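件名: Re: [sorkemcombe-kiroku] 青果受入台帳の表記統一について(照会)
差出人: Stela Manole(ソーケムコム地域食文化資料室 目録担当)
日付: 2024年1月6日
宛先: 記録整理部会メーリングリスト各位

記録整理部会の皆様

平素より資料室の運営にご協力を賜り、厚く御礼申し上げます。目録担当のマノレでございます。

Divya Devadiga様より標記の件につきご照会をいただきましたので、関係各位への共有を兼ね、本メーリングリスト上にて回答いたします。まず、ご照会の本文を以下に引用いたします。

> 目録担当 御中
>
> ブレットン分室のDevadigaです。
> パラニアッパン文庫から移管された青果市場の受入台帳について、入力作業を進めております。
> 作業の過程で、次の点に判断の迷いが生じましたのでお伺いいたします。
>
> 1. 同一の品目が「甘蕉」「バナナ」「バナヽ」と三通りに記されています。目録の品目欄にはどの表記を採るべきでしょうか。
> 2. 数量の単位に「籠」とあるものの、籠の大きさが台帳のどこにも記されていません。重量に換算して入力してよろしいでしょうか。
> 3. 果物と野菜の区分が、現在の分室の入力様式と合わない箇所があります。西瓜と苺がいずれも蔬菜の部に入っております。
> 4. 欄外の書き込みは、すべて翻刻の対象となりますか。
>
> 入力済みは200件です。方針が変わる場合は早めにお知らせいただけますと助かります。

以下、項目順に回答いたします。

1 品目の表記について

品目欄には、現行の資料室統制語彙に従い「バナナ」を採用してください。ただし、台帳の原表記は「原資料表記」欄に必ずそのまま残すものとし、踊り字も置き換えないでください。検索の利便と原資料の忠実な再現とは別個の要請であり、一つの欄で両方を満たそうとした旧目録では、後年の訂正に多大な労力を要しました。

表記の揺れは記入者の交代を推定する手がかりともなります。移管時の調査票によれば、本台帳には少なくとも二名の筆跡が認められており、「甘蕉」の表記は前半の丁に偏っております。
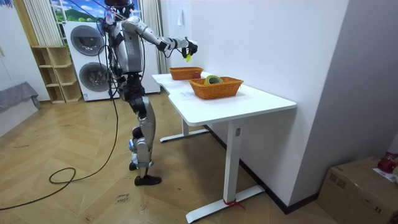

なお、統制語彙に該当語のない品目については、当面「未定」と入力のうえ、備考欄に丁数を付してください。分室ごとに新しい語を立てることはお控えください。

2 単位としての「籠」について

重量への換算は行わないでください。単位欄には「籠」と入力し、数値は台帳の記載どおりとします。

青果取引における籠は、品目、産地および季節によって容量が異なり、同じ市場の中でも一定しておりません。パラニアッパン文庫の別冊には、柑橘用の籠と葉物用の籠とで荷役賃を違えた旨の記載がございますが、寸法は示されておらず、換算の根拠とするには不十分です。また、「籠」と「笊」は筆写の際に混同されやすい字ですので、判読に迷われた場合は画像番号を添えて本リストにお寄せください。 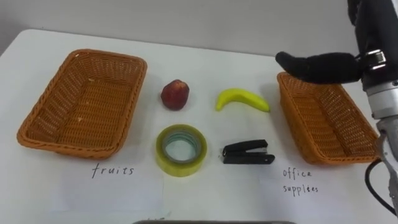 旧目録では、一籠を一定の重量とみなして合計を算出した箇所が35丁分ございました。この数値は既に一部の利用者により引用されており、訂正の告知に苦慮しております。推定値は、たとえ注記を付しても本体の数値として独り歩きする傾向がございます。今回の入力では、合計欄も台帳に記載のある場合に限り転記し、空欄のものは空欄のままとしてください。

3 果物と野菜の区分について

台帳における区分を「原資料区分」欄に、現行の区分を「資料室区分」欄に、それぞれ入力してください。西瓜、苺および甜瓜は、原資料区分を「蔬菜」、資料室区分を「果実的野菜」とします。分室の様式に「資料室区分」欄がないとのことですので、6月に配布いたしました改訂様式をご利用願います。お手元にない場合は、目録担当あてにご一報ください。

本件については、部会においても長く意見が分かれてまいりました。栽培上の性質による区分と、売り場や食卓での扱いによる区分はそもそも一致せず、いずれか一方を正しいものとして台帳の記載を改めることは適切でないというのが、現時点での目録担当の見解です。

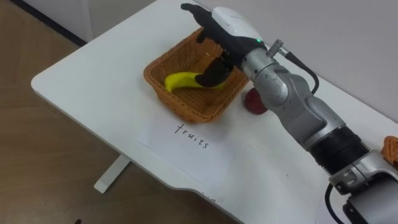

あわせて、仕入先の記載と区分との関係にもご留意ください。同じ品目であっても、市場を経由した分と農家から直接受け入れた分とで、異なる部に記されている例が見受けられます。誤記と断定せず、記載どおりに入力したうえで、備考欄に「他所と区分異なる」と記してください。

4 欄外の書き込みについて

取引に関わるもの(値引き、返品、傷みの有無、引取人の名)は、すべて翻刻の対象とします。計算の下書きおよび試し書きは翻刻を要しませんが、存在することのみ「欄外書入あり」として記録してください。印影は翻刻せず、位置と色を記すにとどめます。

年代の古い書き込みにつき、一点補足いたします。巻末の見返しに「1777」と読める数字がございますが、これを年紀と解する根拠は得られておりません。整理番号または金額の可能性もあるため、作成年の欄には反映しないでください。

5 入力済みデータの取扱い

入力済みの200件につきましては、改めて全件を入力し直す必要はございません。品目欄と単位欄のみご確認いただき、上記に合致しないものを修正してください。本冊の総件数は295件の見込みですので、残りの分については改訂様式にて作業をお進めください。修正の前後を対照できるよう、現在のファイルは上書きせず、別名での保存をお願いいたします。

データの提出先は、従前どおり共有保管庫「Uvum」の目録用区画です。提出の際は、件名に分室名と丁の範囲を記載してください。

本回答の内容にご異議またはご意見のある方は、本リストへの返信にてお知らせください。特に第3項については、他の分室における運用状況も併せてお聞かせいただけますと幸いです。

以上、よろしくお取り計らいのほどお願い申し上げます。

Stela Manole
ソーケムコム地域食文化資料室 目録担当

--
記録整理部会メーリングリスト
配信停止および登録アドレスの変更は、リスト管理担当までご連絡ください。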